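Gorkeo Labor Supply Workbook, second edition
Reviewed 2024-07-29

Gorkeo is a spreadsheet workbook with a printed guide, sold by Prudeck for introductory economics courses. It covers one topic: how a household splits its hours between paid work and free time. I used it from February on with an evening section and compared it with the older Trnka problem set, which covers the same ground on paper.

The workbook has 2 parts. The first draws a budget line from an hourly wage, a tax rate and any income not tied to work. The second fits indifference curves to it and reports the hours chosen. Changing the wage redraws the line at once, and the shift in hours is split into a substitution effect and an income effect. The split uses the Hicks method by default. Slutsky is available, but the switch sits on the settings sheet and is easy to miss.

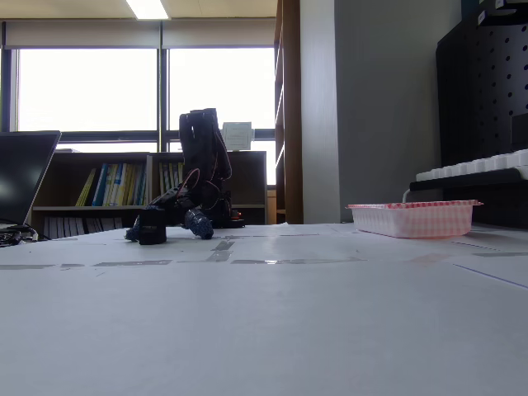 Overtime is handled well. The line kinks at the threshold, and the solver checks both segments before it reports an answer. Benefit cutoffs are weaker. Where a payment stops at a set income, the budget line should drop straight down; Gorkeo draws a steep slope instead, and the solver will sometimes settle on a point along it that no worker could choose. Prudeck lists this as a known fault in the notes to the second edition.

The guide runs to 174 pages and has 130 exercises. Answers are given for the odd-numbered ones only. The sample data set, a survey of 809 households in the town of Drarnulbridge, is clean and well labeled – hours, wage, other income, number of children – but has a single year of data, so it can't be used to follow the same worker through a raise.

Charts print clearly in black and white. Axis labels can be edited, line weights can't.

For a course that stops at the backward-bending supply curve, Gorkeo does the job and is faster to teach from than Trnka. For welfare policy, keep the paper set until the cutoff fault is fixed.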